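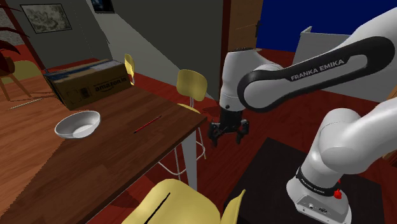 We manage the heating in a block of sheltered flats in Illitdale by means of a Wasadora hub and 18 wall thermostats supplied by Wavar. Since the firmware was updated to version 1005, the weekly schedule has been lost each time the hub restarts. All rooms return to the default setting of 18 degrees and remain there until a member of staff loads the schedule again by hand. The thermostats themselves stay paired. Our hub is the older model with the reset control on the side of the case, a small red button that stands out much as the one on the lowest part of the white arm does, and we can confirm that it has not been pressed by accident, as the hub is kept in a locked cupboard. We should be grateful to learn whether this is a known fault, and whether the schedule can be stored in such a way that it survives a loss of power.

Posted by Illitdale Flats Office
Jul 16, 2018
Category: Heating and climate – Hubs and controllers

Wavar Users' Group

The behaviour you describe has been reported by other owners of the older hub. Under the earlier firmware the schedule was written to permanent memory as soon as it was saved in the app. Under version 1005 it is held in working memory first and is written to permanent memory only when the hub has a valid date and time. If the hub cannot reach a time server, the app still shows the schedule as saved, but the copy is lost at the next restart.

Please check the following before making any other change.

Open the app, select the hub, and then select Device, Clock. If the year shown is plainly wrong, the hub has no valid time.

Confirm that the hub is permitted to reach the internet. Office networks often block the time service for devices that are not on an approved list, and your network administrator will need to allow it.

Set the time zone by hand. The automatic setting does not work on every network.

Load the schedule again, wait until the clock symbol on the hub screen stops flashing, and then restart the hub from the app. Do not switch it off at the wall for this test.

If the schedule is still present after the restart, the fault is cured. On our own hub the clock symbol flashed for several minutes the first time, and we had assumed that it was stuck.

heatpump_west

Had the same with mine. Went back to the old firmware and it has been fine. Can't remember where I got the file.

Chuensuk Controls

We would advise against returning to the earlier firmware. Thermostats that have been updated together with the hub may need to be paired again one at a time, and in an occupied building that is a considerable inconvenience to residents.

The answer given by the Users' Group is correct as far as it goes. We would add that the hub also tries to reach the Wavar backup service, for which it uses port 2040. Where that port is closed, a copy of the schedule is still kept on the hub, but it cannot be restored from the app if the hub is replaced. The port needs to be open for outgoing traffic only. No incoming rule is required – and none should be added.

You may also wish to export the schedule to a file. The command is under Schedule, More, Export, and the file can be kept on any office computer. It should be exported again whenever the hours are altered, including any changes made for August, when many buildings run hot water only.

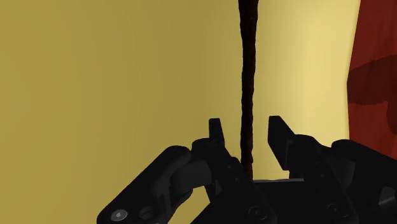

Does the exported file also contain the names of the rooms?

Room names are included in the file, together with the set temperatures and the switching times. Pairing details are left out, so a replacement hub must be paired with each thermostat before the file is loaded.

Illitdale Flats Office

We thank all those who replied. The clock on our hub was set to the wrong year, and the time service was blocked on our network. Both matters have now been put right, and the schedule was retained after a restart from the app. The request to open the port has been passed to our network provider.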